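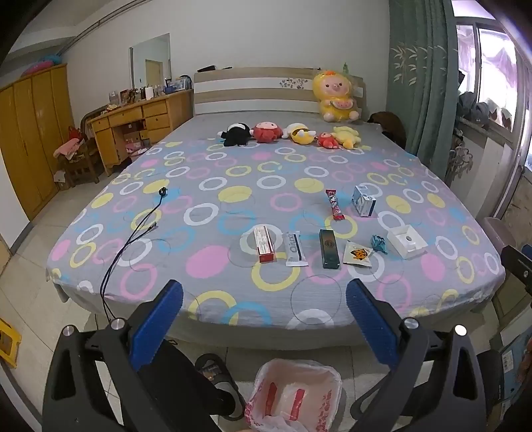

When does the second season of Drusus start? Wednesday at 9 p.m. on the Abera network, with the first three episodes shown back to back.

That was the wording the network approved, and it went onto the show page at noon. The page editor had written it in four minutes. She had then spent two hours on the paragraph under it, which had to explain the first season to people who had not watched it.

Drusus was a series about a customs inspector on Brendadlow, a moon with one port and 398 registered residents. In the first season the inspector opened a sealed container, found the port's founding charter inside, and learned that the moon had been sold before anyone settled it. The final episode ended with a ship requesting permission to land. The ship gave its name as Ziltumo. The screen went black before the inspector replied.

The editor had the screeners for the new season. The terms were strict: no plot details past the first 10 minutes of episode one, no screenshots, no mention of the returning cast. She watched them at her desk with captions on and the sound low.

Episode one opened on the inspector's hand over the reply key. The shot lasted 93 seconds. She timed it because the press notes gave the same number, and press notes were often wrong.

In episode two there was a fault. At the point where the inspector read the landing log aloud, the captions and the audio did not match. The actor said the ship had landed at dawn. The caption said permission had been refused. She ran it back and got the same result. She checked the player version, cleared the cache and loaded the file again. Same result.

She filed a report with the network's screener desk, giving the episode, the time code and both lines of text. The reply came at 4:40 p.m.

"Captions are correct," it said. "Please disregard the audio."

She wrote back to ask if the audio would be replaced before broadcast. The desk said it would not. She asked which version the other reviewers had. The desk said every reviewer had a version.

She read that twice, then opened episode three. The inspector sat in the port office with the log on the table. Someone off camera asked what had happened to the ship. The inspector looked at the log for a while and gave an answer. The caption line stayed empty - a white cursor, blinking, where the text should have been.

The editor turned up the sound and ran it back. The inspector's mouth moved. There was no audio on the track.

She put her hand on the keyboard. The cursor was still blinking, and after a moment she began to type.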